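Category: Routes and Junctions > Data fixes > Closed tickets

Tivham Ring Road: wrong junction numbers and a missing slip road

Opened by: Zuweira Quartey
Picked up by: Ezekiel Schumacher
Status: closed, with one bit carried over

Zuweira, first report

Hello! I look after the Tivham Ring Road pages on the route atlas and I've hit something odd. Since the December update, every junction north of the Cinari Interchange is showing one number too high. Junction 7 is labelled 8, junction 8 is labelled 9, and so on up to the northern roundabout, which now claims to be a junction 12. The road has never had a junction 12. The mileages next to them are still right, so it looks as if only the labels have slipped.

The southbound on-slip at Kidine Lane has also gone from the strip map. It's still in the written description and it's very much still on the ground, because I drove down it this morning.

I've tried clearing the cache, a different browser, and my phone with the wifi off. Same on all three. I haven't edited the table myself in case I make it worse.

Ezekiel, reply

Brilliant report, thank you, and extra thanks for leaving the table alone. I can see the same thing here. Could you tell me two things? First, does the old page for the Đoàn Bridge section show the right numbers, or has that moved as well? Second, do you have anything on paper from before the renumbering? I'd love to know what the road authority had on its plans when the Cinari Interchange was rebuilt, as our import seems to think a junction was added there.

Zuweira, reply

The Đoàn Bridge page is fine. I think that's because it was split off as its own article years ago and has its own table.

And yes, I have paper! I have far too much paper. The rebuild turned one junction into two half junctions, and they were signed 6A and 6B. No new whole number was ever used. I'll dig out the sheet that shows it.

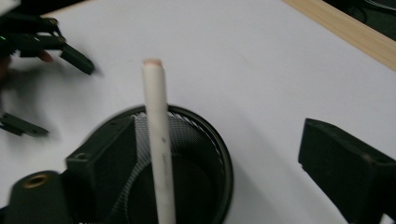 The plan I was after is the general layout for the Cinari rebuild, drawn at 1 to 1,000, and it has the signed junction numbers written beside every slip road. It took me most of an evening to find, and I enjoyed every minute. My rolled sheets live all over the house, on top of the wardrobe, under the spare bed, or stood on end in a corner, and of course I never label them on the outside. Anyway, it's quite clear: 6A northbound exit, 6B southbound exit, then straight on to 7. The Kidine Lane on-slip is drawn there too, joining just south of 7.

Ezekiel, reply

That's exactly what I needed! So here's what happened.

The import reads the junction table from top to bottom and gives each row a whole number. It used to skip any row with a letter in it. In December the rule for letters was tidied up, and now 6A is read as 6 and 6B is read as 7, so everything after it gets pushed up by one.

I ran a check across the whole atlas to see how many other roads have lettered junctions. We have 2,133 route pages and 38 of them use letters. All of those will have the same slip, so you've found a good deal more than your own ring road.

Steps so far:

1. Turned off the new letter rule on the test copy.
2. Reloaded the Tivham table. Numbers correct from Cinari to the northern roundabout.
3. Reloaded two other roads with lettered junctions. Both correct.
4. Kidine Lane on-slip still missing. Separate fault, I think.

Zuweira, reply

Hooray for step 2! I've just been through the test copy from end to end with the plan open on the floor and every label matches.

On Kidine Lane, could it be the distance? The slip and junction 7 are very close together, and the strip map looks as if it has drawn one on top of the other.

Ezekiel, reply

Spot on. The strip map merges anything closer than a set gap, and the slip falls just inside it. I can force it to show by ticking "always draw" on that row, so I've done that. It looks a bit squashed, but it's there and it's in the right order.

The fix is now on the live site. Please reload and have a look when you get a minute.

Zuweira, reply

Reloaded, and it's lovely. 6A, 6B, Kidine Lane, 7, 8, all the way up. The shields are lined up as well, which they weren't before, so thank you for that if it was you.

One small thing. The southbound version of the strip map puts the Kidine Lane label on the left of the line, and all the other slips have theirs on the right. It doesn't bother me, but someone will write in.

Ezekiel, closing note

Label side is a known problem with "always draw" rows. I've moved it to its own ticket and put you down for updates. I'll go through the rest of the lettered roads this week and post the list on the editors' board, and if you fancy checking any of them against your plans, please do shout.

Contact the atlas team | Back to top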